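Teaching by hand

The pour that cannot be written down

6th September

The specification for the Todbridge kitchen trial runs to four lines. Pick up a milk carton, carry it to a cup, tip it, put it back. A conventional programmer would turn that into a list of positions and speeds, and for one carton standing in one place the list would work. Move the carton by the width of a hand and most of it has to be written again.

The alternative is to show the arm what to do. A person performs the task through the robot, by pushing the links around or by steering them from a distance, and the controller records joint angles, gripper opening and camera images many times a second. One recorded run is called an episode. A policy is then trained on a few dozen or a few hundred episodes, and is judged on starting positions it has not met before.

The two methods of showing are not interchangeable. In hand guiding, the brakes are released, the motors carry the weight of the arm and the operator takes hold of the wrist. The contact is direct. An operator feels the gripper touch the table and stops. The cost is that the operator's own forearm is in most of the camera images, and a network trained on those images may learn to follow the forearm. Some groups get round this by guiding once, then replaying the motion with the person standing clear and recording the second pass. Replay is faithful in position and poor in everything else. If the carton has shifted by a centimetre the arm closes on air.

Remote control leaves the images clean. The operator stands back and moves a handheld controller or a smaller copy of the arm, and the full-sized arm follows. What goes is touch. Few of the cheaper systems return any force to the hand, so the operator judges contact by eye and tends to slow down near surfaces. Those hesitations go into the record with everything else, and the trained policy will reproduce them, pausing over a cup for no reason of its own.

Todbridge settled on remote control in August, after 18 hand-guided episodes. The table is covered in brown paper and marked out in blue tape, and the cells serve as a placing guide. A carton starts in one cell for one episode and in a different cell for the next, so that the set covers the reachable area without clusters. 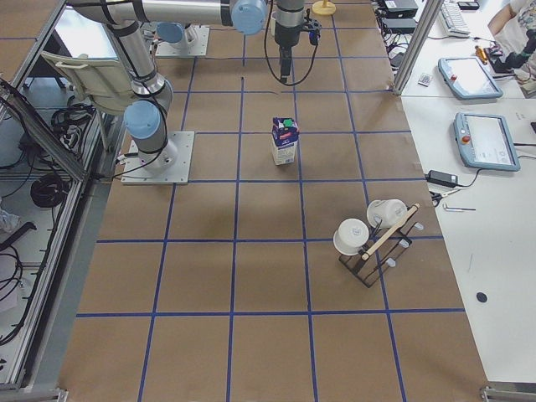

Farooqui, asked for a view on the grid, replied that tape lines are a risk in themselves: a network will take any landmark it is offered, and a policy that has found its way by blue stripes should be tested on a bare table before anyone believes the score. Farooqui would also vary the lighting, and would count as a failure any run in which the carton was put back more than a hand's width from its target, even if the pour went well.

The first of these objections is hard to dismiss. Todbridge's answer is to hold back a portion of the trials for a plain surface and to report the two results separately. The set stood at 115 episodes when this article was prepared. Of those, 80 were kept for training. The remainder were discarded for dropped objects, lost frames or an operator who changed their mind halfway.

Discarding is more contentious than it sounds. A dropped carton is of little use, but a near miss followed by a correction may be the most valuable episode in the set. A policy trained on faultless demonstrations has never seen itself slightly wrong. Small errors accumulate, the arm drifts into a position no operator ever visited, and its behaviour from there is anybody's guess. At Pudness, where a similar exercise was run with folded towels, operators were told to begin a proportion of episodes badly on purpose – gripper too low, wrist turned too far – and then recover. Only the recovery was used for training.

Cartons add a difficulty that towels do not. Card gives way under the fingers, and the amount by which it gives way depends on how full the carton is and how often it has been gripped. An operator without force feedback usually squeezes harder than necessary, and the policy inherits the squeeze. Setting a limit on gripper current helps, though too low a limit allows the carton to turn in the fingers when it is tilted. 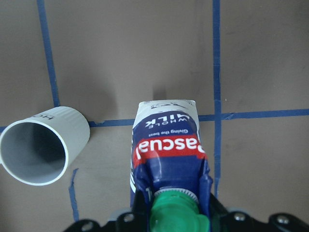
Camera placement matters as much as grip. A fixed view gives the layout of the table and loses detail at the moment of contact, when the gripper is likely to be in the way. A wrist view has the opposite habit. It holds the object at the same place in every image and lets the rest of the table swing past, which suits the last few centimetres and is of little help in finding a cup on the far side. Most current policies take both, and the usual fault is that the two streams are not properly synchronised. A delay of 54 milliseconds between cameras is invisible to a person watching the playback. For a moving gripper it is enough to put the fingers in two different places at one time step.

The Honau format, which Todbridge uses for storage, stamps each image on arrival and leaves alignment to the user. This is defensible, as it keeps the raw record intact, but it means that two teams can train on the same files and obtain different results. Alignment settings ought to be published with the data. They seldom are.

Operator variation is the remaining problem. One person approaches a carton from the side, another from above, and the average of the two is a collision. Newer training methods cope with this by choosing between styles instead of blending them, provided there are enough episodes of each. With a small set it is cheaper to agree on one approach beforehand and write it on the wall. Todbridge's instruction covers the grasp, the height of the carry and the direction of the tilt. It leaves speed to the operator, and the spread of episode lengths suggests that it should not have done.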